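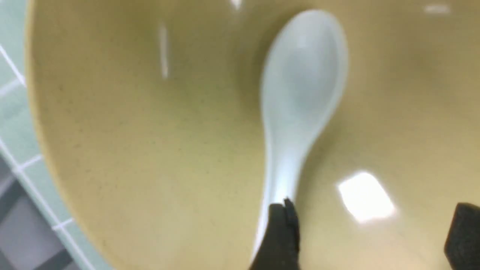 4. Mixing and feeding the starter

Read this section before you open the Sarnitz culture packet. The card inside the box says the starter is "ready overnight." We have not seen that happen, and you should not plan a bake on it. Allow 48 hours at the least.

4.1 First mix

1. Wash a large bowl and a spoon in hot soapy water and rinse them well. You do not need the sanitizing tablets that some shops sell next to the kit.

2. Weigh 100 grams of flour into the bowl. Plain whole wheat is fine. The Rustetti flour blend costs more and we could not tell the two apart by the second day.

3. Tip in the whole culture packet and stir it through the dry flour.

4. Add 100 grams of lukewarm water and stir until no dry flour is left. Lumps are all right. The old card told people to whisk for 6 minutes, and we have dropped that step.

5. Scrape everything into the jar and lay the lid on top. Do not screw it down.

Caution: A sealed jar can build up enough gas to crack. The lid with the little valve is supposed to prevent this, but valves clog with dried paste. Leave it loose whichever lid you have.

Note: Tap water is usually fine. Claims that chlorine kills the culture are repeated a lot and rarely tested. If your water smells strongly of a swimming pool, let it stand in an open pitcher overnight.

4.2 First feeding

1. Leave the jar alone for a full day. Bubbles in the first few hours mean very little – they are often just air you stirred in.

2. Spoon out half of the mix and throw it away. Keep it out of the sink drain, where it sets hard.

3. Add 50 grams of flour and 50 grams of water. Stir and scrape down the sides.

4. Slip the rubber band around the jar at the level of the mix.

5. Check again the next day. If the mix has climbed past the band, go on to 4.3. If it has not, repeat this feeding daily until it does. Cold kitchens are slow, and a week is not unusual in winter.

Note: The Smits warming mat is an optional extra. It did speed things up for us in an unheated room. In a normal kitchen it made no difference we would pay for, and the top of a refrigerator did much the same job.

Caution: Pink or orange streaks, or anything fuzzy, mean the batch is spoiled. Throw out all of it and wash the jar. Advice to scrape off the top and carry on is still going around, and you should ignore it. Gray liquid on top is a different matter. Stir it in or pour it off.

4.3 Is it ready?

1. Feed the starter as in 4.2 and mark the level again.

2. Look at it every couple of hours. A starter fit for bread will double in height before it sinks back.

3. Do this on 2 days in a row before you trust it.

The float test (a spoonful dropped in water) is printed on the Tutau scoop. Treat it as a hint at best. Whole wheat starters can sink and still raise a loaf, and rough handling will sink a good one.

4.4 If nothing happens

Check the date on the packet first, then the temperature of the room. If both look right, switch flours for a few feedings before buying another culture. Plain flour and water will often start by themselves, which does raise the question of what the packet is for.

For storage in the refrigerator, see section 5.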